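Cómo recoger los platos en un escurridor pequeño

Un escurridor de varillas ocupa poco y se puede dejar en una esquina de la encimera todo el año. El problema llega cuando hay más piezas que huecos y se van apilando de cualquier manera. Con un orden fijo se tarda menos y los platos no se golpean entre ellos.

Qué hace falta

Un escurridor con ranuras para los platos
Un paño seco
Una superficie lisa y despejada al lado, de 60 cm como mínimo
Un mantel individual o una lámina de plástico para apoyar lo que espera turno

Paso 1. Colocar el escurridor

Póngalo en una esquina del fondo. Así la parte de delante queda libre para trabajar. Si la encimera tiene algo de pendiente, el lado bajo debe mirar al fregadero. Yo uso uno de alambre que compré en Skatitz hace unos años – el modelo ya no lo tienen, pero hay otros parecidos.

Paso 2. Los platos, primero y de canto

Empiece por los platos llanos. Van de pie, uno por ranura, todos con la cara hacia el mismo lado. Los más grandes se colocan en un extremo y los demás a continuación. El que todavía no tiene sitio se deja plano sobre el mantel, nunca encima de otro que ya está en la rejilla.

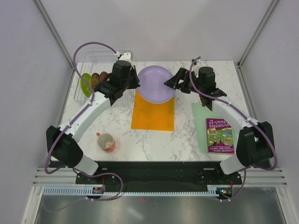

Tres platos de canto en el escurridor y el de color lavanda sobre la base naranja.

Si los platos son de colores distintos, conviene repetir siempre el mismo orden. Parece una manía, pero al guardarlos se ve enseguida si falta alguno. En casa de Nathalie Perron, que fue quien me enseñó este sistema, el verde va siempre en primer lugar.

Paso 3. Los vasos, en el lado contrario

Deje un hueco entre el último plato y el primer vaso. Los de plástico pesan poco y se vuelcan con facilidad, así que es mejor meterlos cuando los platos ya están firmes. 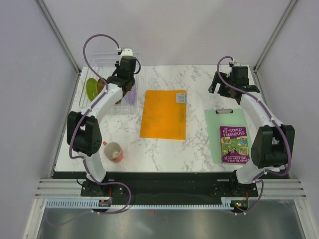
Las tazas con asa son lo último. Se pueden quedar en la encimera hasta que haya sitio, apartadas del borde. Si son de loza gruesa, séquelas a mano y guárdelas directamente, porque en una rejilla pequeña quitan el espacio de dos platos.

Paso 4. Esperar y repasar

Deje escurrir todo 10 minutos y pase el paño por los cantos y por la base de los vasos, que es donde se queda el agua. Con tiempo húmedo hay que esperar algo más.

Paso 5. Vaciar y limpiar

Vacíe el escurridor en el orden inverso: tazas, vasos y platos. Una vez por semana lávelo con agua caliente y un chorro de vinagre, frotando las uniones de las varillas con un cepillo viejo. Si el alambre lleva recubrimiento, no use estropajo metálico. El mantel se limpia con una bayeta húmeda y se guarda plano, nunca enrollado.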